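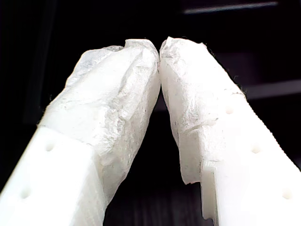

I have lived in Malbridge for many years and I still cannot go to Plindier by bus. I can go nearly there. The 91 leaves from our library, passes the school and the cemetery, and stops for good at the last houses on the hill. On the other side of the hill, the Plindier bus climbs up from the river and also stops for good. Between the two last stops there are two kilometres of road with no sidewalk. If you draw both lines on paper, they look like the two white tips that lean toward each other and nearly touch, with only the dark behind them. I think most of the trouble in our public transport lives in such a small opening, and I would like to argue that we should spend our money there first.

When I came to this country I was surprised how much people speak about big projects. There is always a plan for a new station or a fast line to the capital, and these plans have beautiful drawings. I have nothing against them. But a person does not live in a drawing. A person needs to be at the clinic before nine, and the clinic is in Plindier, and the only way is to have a car or to ask a neighbour who has one. I have asked my neighbours many times. They are kind, but after the third time in one month you begin to prepare your sentence before you knock on the door.

The reason for our two kilometres is simple and a little sad. The hill is the border between two municipalities, and each one pays for its own bus. Our line is run by Zumard, which has a contract with Malbridge only. The contract says where the bus must turn back, and the driver turns it back there, even with passengers who would gladly pay more to continue. I do not blame the driver. I do not blame the company very much either, for it does what is written. What I blame is the habit of thinking that a town ends where its budget ends.

Malbridge has 3,000 people and Plindier has 1,000. Together we are still a small place. We use the same clinic, we buy our bread in the same bakery, and our children play on the same team. In February, when the ice comes, the walk over the hill is dangerous, and I have seen women of my age walk in the middle of the road with shopping bags because the edge was too slippery. They had come off one bus and were going to the other. They paid two fares for this pleasure.

Some readers will say that too few people would use a joined line. I have heard this at a public meeting, and the number presented to us was the number of passengers who now ride to the last stop. Of course it is low. Who would ride to a place where there is nothing but a turning circle and a bench? You cannot measure the wish to cross a river by counting the people who swim. The honest way is to join the lines for a year, print one timetable, sell one ticket, and then look again.

I grew up near Lò, where the bus belonged to the whole valley and the villages shared its cost according to their size. It was not a rich valley. The seats were hard and in the summer the windows did not open. Every year there was a quarrel about who should pay for the tires, and every year it was settled, and the bus went from one end to the other. My mother could visit her sister and return the same evening with eggs. As a child I thought this was how buses were.

So my proposal is modest. Before our councils put one more dollar in a study of the fast line, they should sit at one table and write one page about the hill: who pays for the fuel, who pays for the extra hour of the driver, and what the ticket costs. I would also ask for a proper shelter at the top, on the side where the wind comes from, for those who will get off there to visit the cemetery.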